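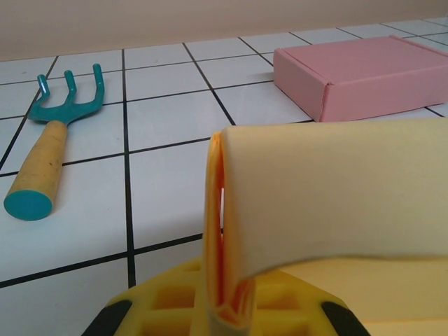 *Gripper view: hand fork on the tiles, pink box behind.*

# Grumine data collection: questions we keep getting

Kanchan Pandey and Vilja Lindqvist run the recording side of Grumine at the Branham shop. The answers are theirs. Last edited Mon 18 September.

### So the robot is learning to do chores?

We wouldn't put it that way. We are recording a person's choices as they move two arms through a task, and then a model is trained to copy them. Whether copying adds up to learning a chore is an open question, and our own results don't settle it. Please don't quote this page as saying it does.

### How many recordings do you have?

We have 465 on disk, and 314 of them passed review. Older slides use the larger number. Ignore those slides. A recording that failed review is still a file, but it shouldn't be counted as an example of anything.

### Why were so many thrown out?

Mostly dull reasons. The operator paused too long, or let go early, or a video stream lost sync with the joint readings. A few were rejected because the two reviewers couldn't agree on whether the task was finished. That last group bothers us most. If two people watching the same clip can't agree, we doubt the model is getting a clear message from it either.

### Isn't more data always the answer?

People who sell storage seem to think so. We trained on 100 recordings in February, then added more from the same operator, and the scores barely moved. It may be that one person folding one way gets used up fast. It may also be that our test was too easy to show a difference. We haven't ruled that out.

### Why fold cloth, when it's such a hard thing to pick?

Cloth shows up weak data quickly. A box keeps its shape, so a sloppy grasp often gets away with it, and a sloppy example then gets filed as a good one. Fabric changes shape with every pull. With an arm at each side of the orange-yellow cloth, both seeming to have hold of its corners, the operator has two hands' worth of timing to get right, and any lag between them ends up in the recording. Models copy lag very faithfully.

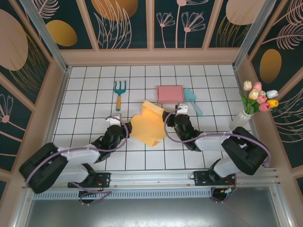 ### Do the other objects matter?

Clutter is where most claims of "general" skill fall apart, so we like to have some around. We are wary of our own version of it, though. The pink box, the blue spatula and the garden fork sit toward the back, and the vase of artificial tulips stands off to the right, which leaves the middle of the floor for the folding. A model could do well there and still be lost the first time a spatula lies across the cloth. Layouts with things in the way are on the list. Until those exist, we don't say the system handles clutter.

### Why record from the gripper as well as from a fixed camera?

The fixed view gives you both arms and the layout. The gripper view gives you the grasp up close, but whatever is being held can fill a good part of the picture. We have been told the close view "solves" grasping. In our tests it helped on corners and did nothing we could measure on flat edges.

### Can I see a success rate?

Only with the conditions attached. Our last full test was 40 trials, all with the same cloth and the same operator resetting the workspace. We send the full trial sheet, failures included, to anyone who asks. We won't send the percentage by itself. We've seen how those travel.

### Awasthi says its tool can label the recordings automatically. Will you use it?

We tried it on a small batch. It was quick, and it marked several dropped corners as finished folds. For now people do the labeling. Vilja is willing to look again when there's a new version; Kanchan is less willing.

### Can we contribute recordings from our own setup?

Yes, if they come with the raw joint logs and the failures left in. Use the Tinditz format and leave the success field blank; we fill it in ourselves after review. Sets made up of nothing but perfect runs get sent back with a request for the rest.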